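**Progress report to the Hermans Fund**
**Project:** Losturness Hall, furnishing and event fit-out
**Submitted:** Dec 2, 2018

This report covers work carried out under the second installment of the grant. The first installment, for floor repairs and storage, was closed in the previous report and is not discussed again.

**Tables and linens**

The hall now holds 14 long tables, all bought from Urkero under the terms agreed with the Fund. The order was delivered in 2 loads. One table in the second load arrived with a bent leg brace and was exchanged at no cost to the project.

Table skirts were a separate line in the budget. Red was chosen to match the existing stage curtain. The skirts are pleated and reach the floor, as the hire agreement requires for exhibitions and receptions. The first samples were too short and showed the table feet, so the drop was corrected before the full order was placed. Skirts are stored on hangers in the side closet, and hirers are asked not to fold them.

**Lighting and ceiling**

The ceiling has been left open, with the ductwork exposed. The earlier plan for a suspended ceiling was withdrawn with the Fund's approval, and the amount set aside for it was moved to lighting. Black round spotlights are in place. Their aim still needs adjustment, as the light over the display area is stronger than most exhibitors want.
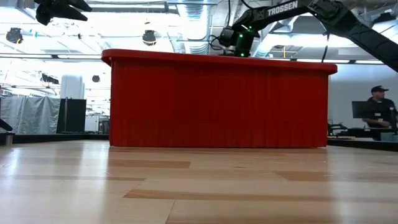
*Display table with red top and pleated skirt, Losturness Hall.*

**Spending**

Linens came in $249 under budget. We ask permission to carry this amount forward for cleaning and repair of the skirts. Lighting is on budget, with one invoice still to be received. No other changes to the approved budget are requested.

**Use of the hall**

The standard exhibition layout allows for 60 seated guests in addition to the display tables. The Follow booking calendar is now open to local groups, and written hire terms are sent out with each confirmation.

**Remaining work**

- Adjust the spotlights over the display area
- Label the linen closet and post the storage instructions
- Obtain the final lighting invoice
- Submit the closing statement of accounts in February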